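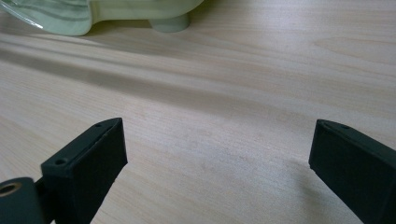 *Dinlow fingers open over the bench, with the green piece still waiting at the back.*

# Zemoton Dinlow – hand-held teaching gripper

I make these in small batches, and I'm really happy to have them back in the shop! The Dinlow is a two-finger gripper you hold in your own hand, with a camera mounted so it looks down past the fingers at whatever you're reaching for. You do the job yourself, the camera and the finger sensor record it, and you use that recording to train your arm. No arm needed on the table while you're recording, so you can take the thing into a kitchen, a workshop, your kid's craft corner (ask first) and get your demos there.

I started on it because I was sick of pushing a stiff arm through the same pick a hundred times. My shoulder was sick of it too. With the Dinlow you squeeze the trigger, the fingers close, you lift, you put it down, done. Most people get the feel of it in a morning.

## What's in the box

- Dinlow gripper with the black fingers fitted
- camera and mount, already set to the angle I use
- USB cable, 2 m
- wrist strap
- hex key for the finger screws
- a printed card with the calibration pattern

You'll need your own laptop. The Tijani recorder software is a free download and I put the link in the order email. If you can't find that email, check spam, then write to me.

## The fingers

They're matte black on purpose. My first set was a shiny gray and every lamp in the room ended up in the recordings as a bright streak. The matte ones stay dark against a pale table, so it's easy to find the tips when you're going through your clips. They will pick up little nicks along the top edge with use. Mine have plenty and it makes no difference to anything.

The tips are flat and squared off. That's great for boxes, handles, cloth and most kitchen stuff. For smooth curved things, like glassy or glazed pieces, go slow and come in level, and try the soft pads (sold separately, see below). I like to begin with the fingers wide open and well short of the object – that way every demo includes the whole reach, and your model sees what "not there yet" looks like.

## Specs

| | |
|---|---|
| Weight with camera | 700 g |
| Grip opening | adjustable, stop screw on the handle |
| Recording | video, finger position, hand motion |
| Power | over USB |
| Works with | Tijani recorder, all current versions |
| Arm-side mount | Fultia plate, sold separately |

## Recording tips from my own bench

Pick one task and stay with it. I know it's tempting to do a bit of everything on day one (I did, and I threw the lot out). For a simple pick and place I record 25 demos, train, watch where the arm messes up, then record more of exactly that part.

Move the object between takes. Left, right, far back, half out of view at the start. If it always sits in the same spot, your arm will learn the spot and go there whether the thing is there or not!

Leave the light alone within a session, then do another session with different light. Soft shadows across the table are fine and I'd keep them in. Bare wood is a nice easy surface to begin on. Add clutter later.

Don't rush the release. People are careful with the grab and then just fling their hand away at the end, and the arm copies that beautifully.

Keep your bad takes in a separate folder. I've gone back to mine more than once.

## Remote control mode

You can also use the Dinlow live, as a controller. Put a second set of fingers on your arm with the Fultia plate, start Tijani in follow mode and the arm copies your hand. I use this for fixing things once a policy is mostly working: let it run, take over when it wanders off, hand it back. Please start with the speed limit low and keep the stop button where you can reach it. Follow mode is still a bit jumpy on older laptops and I'm working on that.

## Price and shipping

The full kit is $400. Soft pads, spare fingers and the Fultia plate are on the accessories page.

I pack and ship everything myself, so give me a few days. The next batch after this one is planned for March. If the button says sold out, leave your email and I'll write to you when they're ready – no newsletter, just the one message.

## Questions I get a lot

**Is it OK for left-handers?** Yes! The trigger works from either side. You'll want to swap the strap over.

**Can I print my own fingers?** Sure, the files are on the downloads page. Use the same screw spacing and run the calibration again afterward.

**Do I have to use your camera?** For now, yes. The recorder expects that lens and that angle, and I don't want to sell you something that half works.

**How long do I have to send it back?** 25 days, in the original box please, with the hex key (it's always the hex key).

Page updated 2021-12-13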